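Search tickets and help pages

Subtitles run late after reel change, Plurkau restoration
Opened by: Thoa Đặng
Last updated: 15 Feb 2025
2 min read

I am preparing the English subtitles for the restored version of "Plurkau", a family drama shot on video and later copied to film. Our screening copy plays from the Tollon server at the Basholm cinema. In the first reel everything is good. After the change to the second reel, the subtitles come late, and the delay grows until the end.

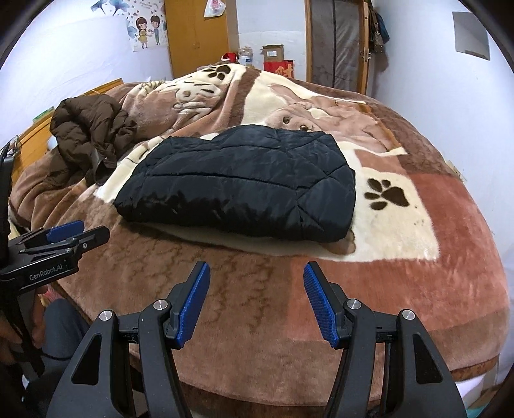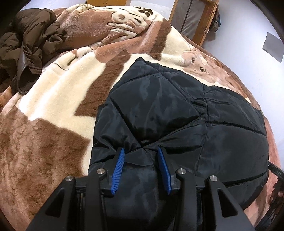 Black quilted jacket on the bed, both pictures.

What I checked first: the subtitle file opens without errors and has 400 lines. The frame rate in the file is the same as in the picture file. I played the copy on my own computer with Sperling Player and the delay was the same, so I do not think that the cinema server is guilty.

Reply from support
Thank you for the clear report. Please compare the length of reel two in the old transfer and in the restored one. Also tell us which transfer was used for timing the subtitles.

Reply from Thoa Đặng
The subtitles were timed on the old transfer. I compared the two and found that the restored reel two is shorter. In the kitchen argument between the sisters, 30 frames are missing at a splice. There are more such places later, up to 200 frames in total. The lab confirmed that these were repeated frames from the old video copy and they removed them on purpose. This explains why the delay grows in steps. I first described it as a slow drift, which was not correct, sorry.

Reply from support
Then please do not change the frame rate. Make a new cut list for reel two and move the subtitles after each splice by the missing frames. Check also the lines that cross a splice, they can become too short to read.

Reply from Thoa Đặng
I did this for the whole reel. Two lines in the hospital scene crossed a splice and I joined them into one. The song near the end is now on time with the singer. I exported the file again and watched reel two in Sperling Player without problems.

The test on the Tollon server is still open, because the cinema has the room booked until March. Please keep the ticket open until then.

Status: waiting for customer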